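24 October 2023

The scholarship fund for girls in Testovard has a rule that the money follows the grades. Keep your average up, keep your place. It sounds fair, and I thought it was fair for a good two years, mostly by not thinking about it.

Then I spent June helping out at the Robles evening school, where I was supposed to be teaching algebra and was mainly learning who wasn't there. My list had 38 names on it. On a good night I taught half of them. The boys who missed class had football, or a cold, or a new phone. The girls who missed class had a younger brother with a cold.

I'm not a sociologist. I used to sell accounting software for Dokmont, and my feelings about gender roles were for many years limited to believing I didn't have any. But you can only hear "she's needed at home" so many times before you start wondering why home never seems to need her brother.

The school did what schools do and sent out a form. How many hours a week does your child spend on housework? The families of boys wrote small, proud numbers. A lot of the families of girls left it blank, and when I asked one mother why, she said she didn't understand the question. Her daughter didn't do housework. She just helped. Helping, that week, had come to 11 hours of cooking, washing up and walking an aunt to appointments.
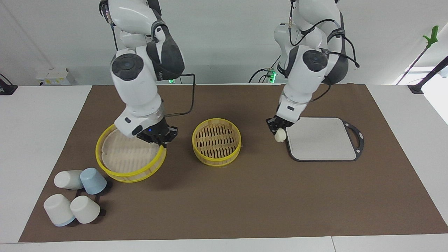
Gumaro Ocampo thinks I'm being unfair to the parents, and he told me so over a very long lunch. His view is that they're doing sums with the money they have, and that if the school wants a girl at her desk at six in the evening, it should work out who's picking up the little ones at six in the evening. He also said I'd never had to be in two places at once in my life. I had the soup and thought about that.

He's right about the sums. The fund pays 2,777 a term, which covers fees and books and a bus pass. It doesn't cover a single hour of anyone else's time. So the girl who wins the scholarship wins it on top of the job she already had, and when her grades slip we write her a kind letter. I have signed some of those letters. They're on nice paper.

There is an alternative, and like most sensible things in this town it's being run out of a room with bad chairs. It's called Zelia, and it's a homework club with childcare attached: you bring the little brother, he goes next door with the blocks, and you get two hours with a book. They've had 231 girls through since they started. They also make the boys take a turn on the snack rota — plates, cups, wiping down after — which caused more angry phone calls than anything else they've ever done, including the business with the drains.

I went along one evening and was given a dishcloth before I'd got my coat off. The fourteen-year-old beside me had clearly never dried a plate and was treating it as a delicate scientific procedure. By the end he was telling me I was doing it wrong. I was, a bit.

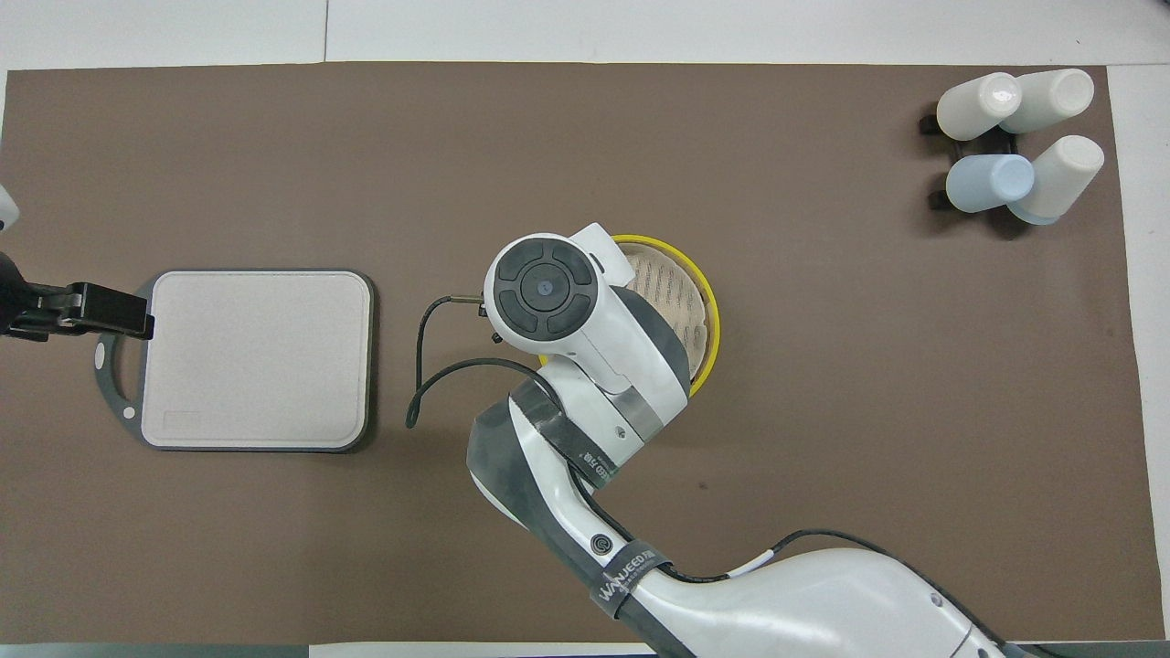
Ryota Matsuda wrote to me after I mentioned the snack rota in my last post, and his objection was that a cup and a cloth don't change who gets up at five to make the lunches. A boy can be a saint at the club and a lodger at home. He'd like the fund to pay for childcare outright and stop hoping that good manners will spread by themselves.

I'd like that too. I've put it on the agenda for the next fund meeting, where it sits under item nine, after the parking. My guess is that someone will ask whether it's really our area. Someone else will say that we mustn't interfere in family life, as if deciding which child gets to sit down and read were a kind of weather.

Meanwhile I've been keeping my own form, the one with the hours on it. I filled in the first week with great confidence and then my wife read it. We've agreed that standing near the dishwasher doesn't count. The second week is coming along more slowly.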